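Computer innen reinigen: Tipps gegen Staub im Gehäuse

Veröffentlicht am 7. Februar 2023

Im Winter läuft bei uns die Heizung den ganzen Tag, und im Dezember habe ich bemerkt, dass der Rechner im Arbeitszimmer lauter geworden ist. Der Lüfter hat sogar beim Schreiben von E-Mails gerauscht. Schuld war der Staub. Ich schreibe auf, wie ich die Reinigung mache, es braucht kein besonderes Werkzeug.

Was man bereitlegt

Einen Schraubendreher mit Kreuzschlitz, einen weichen Pinsel, eine Dose Druckluft, ein trockenes Mikrofasertuch und ein paar Wattestäbchen. Für die Schrauben nehme ich eine kleine Schale von Folta, ein Unterteller geht genauso. Den Pinsel sollte man vorher nicht für Farbe oder für die Küche benutzt haben.

Vor dem Öffnen

Den Computer herunterfahren, den Schalter am Netzteil auf 0 stellen und alle Kabel abziehen. Danach 5 Minuten warten. Wer sich nicht merken kann, welches Kabel wohin gehört, macht ein Foto von der Rückseite. Bevor man hineingreift, berührt man einen blanken Heizkörper, damit sich die statische Ladung abbaut. Wollpullover und Teppich sind bei dieser Arbeit nicht gut. Das Netzteil selbst wird niemals geöffnet, auch nicht zum Reinigen.

Die Reinigung

Am besten arbeitet man auf dem Balkon oder bei offenem Fenster. Zuerst kommen die Staubfilter an die Reihe, falls vorhanden. Man wäscht sie mit lauwarmem Wasser und lässt sie ganz trocknen, bevor man sie wieder einsetzt. Die Lüfter hält man mit einem Finger fest und bläst kurz und mit Abstand, die Dose immer aufrecht. Ein Staubsauger gehört nicht in das Gehäuse. Fest sitzenden Staub an den Kühlrippen löse ich mit dem Pinsel, immer von innen nach außen. Bei mir dauert alles zusammen 15 Minuten, mit Haustieren sicher länger.

Arbeitsspeicher einsetzen

Wenn das Gehäuse schon offen ist, kann man auch gleich den Speicher erweitern. Man legt das Gehäuse auf die Seite, drückt die Halteklammern auf und achtet auf die Kerbe im Modul. Goldkontakte fasst man nicht an. Bei 2 gleichen Modulen steht im Handbuch der Platine, welche Steckplätze zusammengehören. 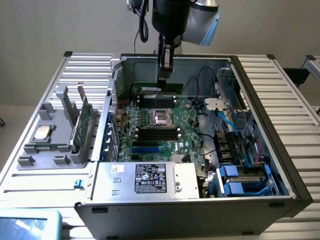 Speichermodul über den Steckplätzen, das Gehäuse liegt auf der Seite.

Das Modul muss gerade stehen, dann drückt man an beiden Enden gleichmäßig, bis die Klammern einrasten. Wenn es klemmt, nimmt man es noch einmal heraus und prüft die Richtung.

Zum Schluss

Seitenteil anschrauben, Kabel anschließen, einschalten. Bleibt der Bildschirm schwarz, sitzt meistens ein Modul nicht richtig. Den Rechner stelle ich seitdem nicht mehr direkt auf den Boden, sondern auf ein niedriges Brett.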